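정리함이랑 컬러 케이블 세트, 두 달 써 본 후기

책상 위에 케이블 굴러다니는 꼴을 도저히 못 보겠어서 결국 샀습니다. Civstead 컬러 케이블 세트랑 Bodberg 반투명 정리함! 원래는 검은 케이블만 썼는데요, 서랍에서 하나 꺼낼 때마다 이게 그건가 저게 그건가 하다가 하루가 다 가더라고요. 길이는 100cm짜리로 골랐고 (2m도 있는데 저는 짧은 게 편해요) 주문하고 잊고 있었더니 금방 왔어요.

일단 색이 예쁩니다. 초록, 청록, 남보라, 자홍... 사진보다 쨍한 거 아닐까 걱정했는데 나무 상판 위에 올려 놓으니까 확 살아요. 무엇보다 멀리서도 구분이 되니까 "초록색 좀 줘" 하면 끝! 저는 초록은 충전용, 청록은 외장하드용 이런 식으로 제 맘대로 정해 놨어요.

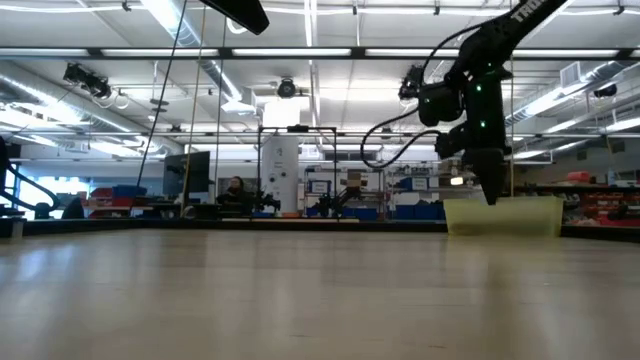
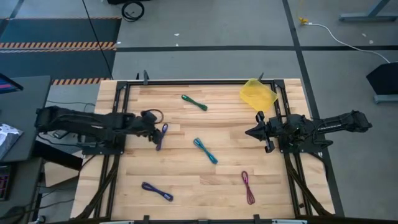
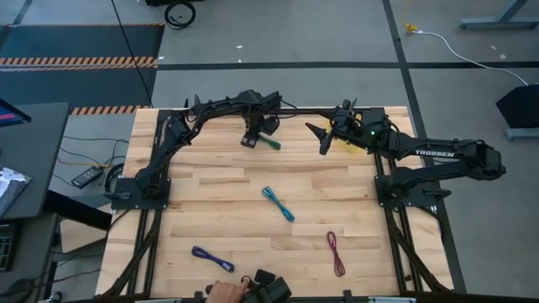 사진 세 장: Regula Auer

감는 방식은 취향 좀 탈 것 같아요. 저는 동그랗게 말다가 지금은 길쭉하게 접거나 8자로 감는 쪽으로 정착했습니다. 8자로 감으면 풀 때 덜 꼬이는 느낌이고 (느낌일 수도 있어요 ㅎㅎ) 길쭉하게 접으면 정리함에 나란히 눕히기 좋거든요. 다만 새 케이블은 좀 뻣뻣해서 처음 며칠은 자꾸 풀려요. 이건 살짝 짜증났음.

정리함은 노란빛 도는 반투명 플라스틱이에요. 뚜껑 없고 칸막이도 없고, 그냥 툭 던져 넣는 용도입니다. 안이 비쳐서 뭐가 들었는지 대충 보이는 건 진짜 좋은데, 노란빛 때문에 밖에서 보면 초록이랑 청록이 좀 헷갈려요. 투명도 있던데 그걸로 살걸 그랬나 싶기도 하고... 그리고 바닥에 미끄럼 방지가 없어서 매끈한 상판에서는 슬슬 밀립니다. 저는 집에 있던 고무 패드를 잘라 붙였어요.

예전에 쓰던 Clundis 칸막이 함이랑 비교하면, 그쪽은 칸이 좁아서 케이블을 꼭꼭 접어야 했어요. 귀찮아서 안 넣게 되고, 결국 또 책상에 굴러다니고. 지금은 대충 감아서 던지면 되니까 저 같은 사람한테는 이게 맞네요.

가격은 정리함이 케이블 타이 한 봉지보다 1000원쯤 비쌌던 걸로 기억해요. 별점은 케이블 네 개 반, 정리함 네 개 줄게요. 노란색 케이블 하나 더 살까 고민 중인데, 노란 정리함에 넣으면 안 보이려나요? 써 보신 분 댓글 좀요!

문의: 블로그 쪽지함 | © Wattanapong 생활용품 후기 | 맨 위로
이 사이트는 쿠키를 사용합니다. 계속 이용하시면 쿠키 사용에 동의하는 것으로 간주됩니다. [확인]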